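About Lenihan

Lenihan is a small shared workshop where people build robots that are supposed to be useful at home. We say "supposed to be" because most of what gets built in rooms like ours never does a chore on its own two days in a row. If you found this page hoping to hear that a robot will be cooking your dinner soon, there are plenty of other websites.

We opened in July with two benches, a borrowed drill press and a lease that our landlord still thinks is for bike repair. We now have up to 43 members, depending on who has paid. Some write software for a living, some have never soldered a wire. We don't teach courses and we don't hand out certificates. You get a key, a shelf and other people's opinions.

What we are building

The main shared project is called Drotby. It is an arm with a black metal gripper, and its job is the kitchen table: pick up a jar, move it, put it down without knocking over whatever stands next to it. That sounds like nothing. It has taken up most of our evenings anyway. The plates are flat stock that we cut and drilled ourselves, and the screws come from whichever drawer has the right length.

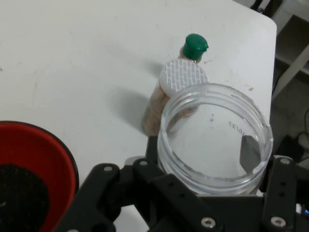 Can I buy one when it's finished?

We have no plan to sell Drotby, and we don't think it will be finished in the way a shop product is finished. The drawings are free to members, and you are welcome to build your own and tell us what we got wrong.

How we test

We don't trust demos, our own included. Anybody can get a good take if they try all afternoon and keep the best one. Our rule is 72 tries in a row with no resets by hand, and every drop gets written down, including the ones that were "almost fine." A member once argued that a jar that lands on its side but stays on the table should count as half a success. It doesn't.

The longer test is 1000 pick-ups on the same set of parts. Drotby has not passed it. The first gripper, Skastberg, was retired early with a bent linkage, and it hangs over the sink as a warning to people who like thin metal. We have read claims for other home arms that go up to 2000 cycles. Maybe so. We would like to see the notebook.
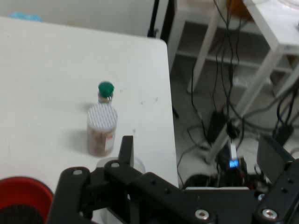 Money is the other thing people ask us about before they join. Dues cover rent, power and consumables, and the rest comes out of members' pockets, so we spend as little as we can on things to pick up. Most of the test set is ordinary kitchen stuff. A clear jar with a ribbed white lid and brown grains inside does the same work as a costly test object, and so does a little bottle with a green cap. We were once offered a kit of calibrated blocks and turned it down. No kitchen we know of is full of calibrated blocks.

Who we work with

Famex, the machine shop on the other side of our wall, lets us use their band saw after hours and sells us offcuts by weight. That is the whole relationship. They are not a sponsor, and they have told us more than once that they think a spoon would be quicker. We haven't been able to prove them wrong yet.

Joining

Come by on an open evening and watch a test run before you decide. It is slow, it is mostly waiting, and you may be asked to hold the notebook. If you still want a key after that, the form is by the door. Bring closed shoes and your own safety glasses - the shared pair is scratched.

Page last changed 9/15/23. Dues and opening hours are on the contact page.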